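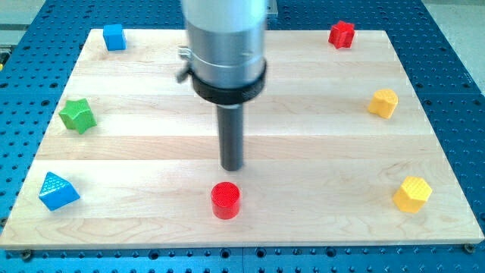 Unit 4 of this course deals with visual grouping: how the eye sorts separate items into sets before the reader has given them any thought. The principles covered are proximity, similarity, enclosure and common direction. Students should be able to define each one and to recognize it in printed matter. Proximity is usually the strongest on a plain page. Where items stand well apart, as the small plastic shapes do on their light-colored board, with bare wood left in the middle, a viewer has little reason to read them as a single cluster. Bright color may still tie them together as things of one kind, and so similarity must be considered alongside spacing.

4.1 Spacing in text
A heading belongs to the paragraph that follows it and should stand closer to that paragraph than to the one before. In the Vatside timetable (course reader, p. 70) the space above and below each heading is equal, and the headings float. Compare the revised version on the facing page, in which only the spacing was changed.

4.2 Similarity
Items that share a color, size or weight are read as related. The effect weakens as more styles are added. The Zupan catalog uses 11 type styles on one spread, and readers in the pilot class could not say which of them marked a price. Students are advised to begin with two styles and to add a third only where the content calls for it.

4.3 Enclosure
A box or tinted panel will override spacing in most cases. It is best kept for material that must stand apart, such as a warning or a summary table. A page of boxes has no emphasis at all — see the Prusent form, discussed in the second lecture.

Assignment
Select one printed notice from a public building. Redraw it in black only, keeping the wording unchanged, and submit a written account of 600 words explaining the grouping of each part. Work should be handed in at the department office before 10 a.m. on the day of the seminar. Late work is accepted only by prior agreement with the course leader, Charmaine Lekota.

Reading: Hokine reader, chapters 2 and 5. Chapter 3 is optional and will not be examined.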